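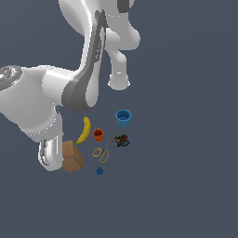

Eine Mutter schrieb mir nach dem letzten Elternabend, ihr Sohn habe den dritten Mittelohrinfekt in einem Winter, und sie wisse nicht mehr, wann sie in die Praxis müsse und wann nicht. Mit dieser Frage fange ich an.

Folie 1: Begrüßung
Vortrag in der Praxis Poltasby, Beginn 18 Uhr. Handzettel liegen am Eingang. Fragen bitte gleich stellen, nicht bis zum Schluss sammeln.

Folie 2: Das Ohr beim Kleinkind
Die Ohrtrompete verbindet Mittelohr und Nasenrachen. Bei kleinen Kindern ist sie kürzer und verläuft flacher als bei Erwachsenen. Bei Schnupfen schwillt die Schleimhaut an, das Mittelohr wird schlecht belüftet, Sekret staut sich. Langsam sprechen, Skizze an die Tafel.
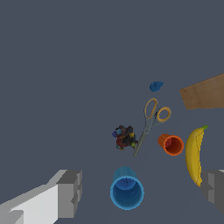 Dazu kommt die Rachenmandel. Ist sie vergrößert, kann sie die Belüftung zusätzlich behindern. Hinweise sind Schnarchen und ständig offener Mund.

Folie 3: Anzeichen
Größere Kinder sagen, dass das Ohr wehtut. Säuglinge trinken schlecht, schreien im Liegen, schlafen unruhig. Ans Ohr fassen allein beweist nichts. Fieber kann fehlen.

Folie 4: Zu Hause
Schmerzmittel nach Gewicht dosieren, Packungsbeilage lesen. Keine Tropfen ins Ohr ohne Untersuchung. Keine Zwiebelsäckchen heiß auflegen. Rauchfreie Wohnung ansprechen.
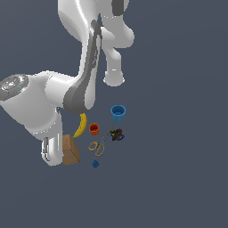
Braucht jedes Kind mit Mittelohrentzündung ein Antibiotikum?
Viele Entzündungen heilen ohne aus, bei Säuglingen und schwerem Verlauf wird früher behandelt.

Folie 5: Wann in die Praxis
Säuglinge immer am selben Tag. Ebenso bei Ausfluss aus dem Ohr, hohem Fieber oder starken Schmerzen. Schwellung hinter dem Ohr, abstehende Ohrmuschel, steifer Nacken: sofort in die Klinik.

Folie 6: Hörtest
Ein Erguss kann nach dem Infekt wochenlang bleiben. Hält er länger als 3 Monate an, Hörtest machen lassen. Auf die Sprachentwicklung achten. Anmeldung vorne, Zimmer 5.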